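The case for buying the dull package

Institutions that purchase two-armed manipulation systems tend to buy the hardware and treat everything else as an afterthought. Our position, after a period of evaluation at the Skokilbridge site, is that the order of priority should be reversed. The Oravec service plan deserves serious consideration by any college or public laboratory now drafting a tender, and it deserves it on account of its least glamorous contents.

The plan covers task libraries, operator instruction and scheduled recalibration. It is priced per seat, with a minimum of two seats, and ships with 149 documented tabletop tasks. Competing offers advertise larger catalogues. Skusano's runs to 3,252 entries, a figure that is repeated prominently in its literature and that we regard as close to meaningless. A great many of those entries are the same pick-and-place motion with a different cup.

Oravec's tasks are fewer and harder. Returning a small hand tool to a moulded slot calls for a controlled wrist, a sensible approach angle and some understanding of how the two arms share a workspace. A purchaser learns more from one such task, repeated patiently on a cluttered table, than from an afternoon of stacking blocks.

There are reservations. Kanako Matsuda has argued within our group that the recalibration interval, set at 200 operating hours, is too long for teaching environments, where many hands use the same equipment. I agree with her. Vinzenz Zürcher takes the contrary view — that shorter intervals would only move cost onto the purchaser — and the vendor's present pricing does support him. The written manual is also poorly organised, and its section on cable routing should be redrafted before the next licence year.

These are matters for negotiation. Public buyers have more leverage than they commonly exercise, and they should ask for the interval and the manual to be amended in the contract itself. A catalogue count should carry no weight in the scoring.

Pushpa Kashyap

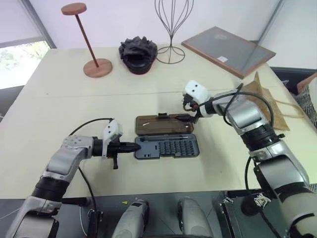
Pliltulcombe Department of Applied Automation — Procurement and Evaluation Group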